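Chapter 4
Keeping Records on Paper

In this chapter you will learn:
why offices still keep some records on paper
how a filing system is chosen and set up
what an index does
how long records are kept, and how they are destroyed

4.1 Paper in the office

Most of the records that an office makes today begin and end on a computer. Even so, few offices have got rid of paper altogether. Contracts are signed by hand, forms arrive by post, and customers bring in letters and receipts. Someone has to decide where each of these goes. 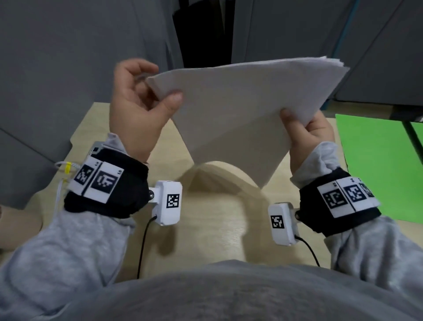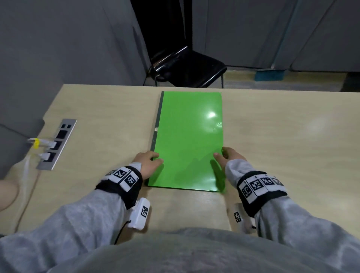
Loose sheets and a folder at a desk.

A record is any piece of information that an organisation keeps as proof of something it did, agreed to or was told. A delivery note is a record. So is a letter of complaint and the reply to it. A leaflet from a stationery firm is not a record, even if it sits in the same tray, and it can be thrown away once it has been read.

The first job of the records clerk is to tell one from the other. This is called sorting, and it should be done before any filing begins. Papers that are filed without being sorted fill up the cabinets and make everything else harder to find.

4.2 The life of a record

It helps to think of a record as having three stages.

In the active stage the record is in regular use. An unpaid invoice is active. People may ask for it several times in a week, and it should be kept close to where they work.

In the semi-active stage the record is needed now and then. The invoice has been paid, but the accounts have not yet been closed, or the customer may still have a query. Records at this stage can be moved to a store room or a lower shelf.

In the final stage the record is either destroyed or kept for good. Only a small share of records are kept for good. These are known as archives, and they are looked after separately from the rest. Chapter 9 deals with archives.

Moving papers from one stage to the next is called transfer. Some offices transfer once a year, all at the same time. Others do it a little at a time, as each file is closed. The first method is simpler to organise, but it takes people away from their usual work for a day or more. The second needs a clerk who will keep at it.

4.3 Choosing a filing order

There are four common ways of putting files in order.

Alphabetical order. Files are arranged by name, usually the surname of a person or the first main word of a firm's name. Nearly everyone understands it without training. It works less well when many names are alike, or when firms change their names.

Numerical order. Each file is given a number, and the files stand in number order. New files simply go at the end, so there is never any need to shift others along to make room. The drawback is that a number tells you nothing about what is inside. A separate index is needed to find it.

Subject order. Files are grouped by what they are about, such as insurance, repairs or staff training. This suits papers that are asked for by topic. It depends on everyone using the same words for the same things, and arguments over wording are common.

Date order. Papers are arranged by the day they were received or sent. It is seldom used alone for a whole system, but it is nearly always used inside a single file, with the newest paper on top.

Many offices mix these. A firm may keep its customer files by name and its purchase orders by number. There is nothing wrong with this so long as it is written down.

4.4 Case study: Durrani

Durrani is a small firm that repairs lifts and loading doors. For many years its job sheets were kept by customer name. When the firm took on the maintenance of several buildings owned by one landlord, Avgate, this stopped working. The Avgate file grew until it held more than 300 sheets, covering 17 buildings, and engineers spent a long time looking through it before each visit.

Nahuel Espinoza, the office manager, changed the system in October. Each building was given its own number and its own file. A card index was made with two cards for each building, one under the owner's name and one under the street. An engineer who knew only the address could now look up the street card, read the number and go straight to the file.

The old sheets were not all moved at once. Espinoza began with the buildings that were due for a visit, and did the others as they came up. For a few months the two systems ran side by side - a note in the front of the old file said which buildings had already been taken out.

There was one problem. Some job sheets covered work at two buildings on the same day, and it was not clear where they should go. The firm decided to place the sheet in the file for the first building visited and put a slip in the other, giving the date and saying where the sheet could be found. A slip of this kind is called a cross-reference.

4.5 The index

An index is a list that tells you where a record is kept. It may be a set of cards, a book or a table on a computer. Whatever form it takes, each entry should show:

the name or subject of the file
the file number, if there is one
the place where the file is stored
the date the file was opened and, later, the date it was closed

An entry for a supplier's file might look like this:

Name: Dresidis (packing materials)
File number: 90
Place: Cabinet 2, top drawer
Opened: 2021-06-24
Closed:

The last line is left blank while the file is in use. When it is filled in, the file is ready for transfer.

An index is only useful if it is kept up to date. New entries should be made when the file is opened, before any papers are put into it. If this is left until later it tends to be forgotten, and the file can then be found only by chance.

4.6 Borrowing files

When a file is taken from its place, something must be left there to show who has it. Most offices use an out card. This is a stiff card, a little taller than the files around it, on which the borrower writes their name, the file number and the date. When the file comes back, the entry is crossed through and the card is used again.

Single sheets should not be lent. If someone needs one paper from a file, they should borrow the whole file or take a copy.

Terms used in this section

Cross-reference: a note in one place that sends the reader to another.
Out card: a card that marks the place of a borrowed file.
Transfer: the moving of records from one stage of storage to the next.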